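**May - equipment notes, bench 2**

Budget request goes in at the end of the month, so this is where things stand on grippers, pads and the second handheld. Prices are from the quotes in the shared folder, shipping not included unless I say so.

Ceiling for this round is $1,733. That's what is left on the equipment line after the Eide power supply and the new shelf. Anything over that has to wait for the next round or come out of travel, and I don't want to open that conversation again.

What we need, in the order I'd buy it:

- Second handheld gripper, Pestov, same version as the one we have. $500 as a kit, we print the brackets ourselves.
- Replacement finger pads. Mitia sells them in sets at $60 a set. Want two sets to start.
- Spare fingers without pads, $160 the pair from Grako. Pestov has them too but wants a minimum order.
- Threaded inserts and screws. We're low on the short ones. Small money, goes on the consumables line.
- White cables, longer than the ones we have now.

The case for the second handheld is simple. We have one, two people want it most afternoons, and when it's apart for pad work neither of them gets it. I looked at buying a finished unit from Grako instead of the kit. It's nicer, the wiring is covered and the handle has a proper grip, but the finger mount is their own pattern and none of our spares would fit. Staying with Pestov.

Went over the current fingers on the bench before lunch, open, nothing in the grip, to decide whether pads alone would do.

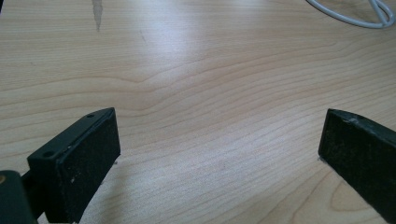
*3 min read*

Both pads have picked up dust and lint. The left one has a little patch of specks low down near the middle of the face. I've been putting this down to normal use but it should go in the cost, since a pad that needs wiping all the time is a pad we'll swap early. Tape lifts most of it. Alcohol wipe gets the rest but I don't know what it does to the surface over months, so ask Mitia before making it a routine.

The right finger has a pale scuff along the top edge. It's on the edge and I can live with it, but it makes me want the spare pair on the shelf before the next long stretch of work. Two screw holes along the top of the left finger, and the Grako drawing shows two as well. The drawing gives the spacing to one decimal only. Need to put calipers on ours and compare before ordering. Last time I trusted a drawing we ended up filing out a bracket by hand.

Sums so far: 500 for the kit, 120 for two sets of pads, 160 for the spare fingers. Comes to $780. That leaves $953 under the ceiling.

Options for the rest:

1. Hold it. There will be something in the fall.
2. Third handheld, another 500. Hard to justify with the bench space we have.
3. Small compressor share with the shop next door. They asked, I haven't seen a number.
4. A better bench light. The overhead leaves a bright patch right on the table where we work. A diffuser might be enough and costs very little.

I lean toward 4 plus 1. The light is a nuisance every time, and the wood top doesn't help. A gray mat would cut the glare too, and would save the table. Checked what we paid for the mat on bench 1 and can't find the receipt.

Lead times: Pestov says three weeks on the kit. Mitia ships pads from stock. Grako hasn't answered on the spare fingers, wrote to them again at 2:30.

To do before the request goes in:

- [ ] calipers on both fingers, hole spacing and thickness
- [ ] ask Mitia about alcohol on the pads
- [ ] shipping quote from Pestov, kit only and kit plus inserts
- [ ] mat price, two sizes
- [ ] check whether printed brackets count as equipment or consumables

Brackets for the second unit: same file as before, dark filament is fine, there's most of a spool left. Check the insert fit on one before printing the full set.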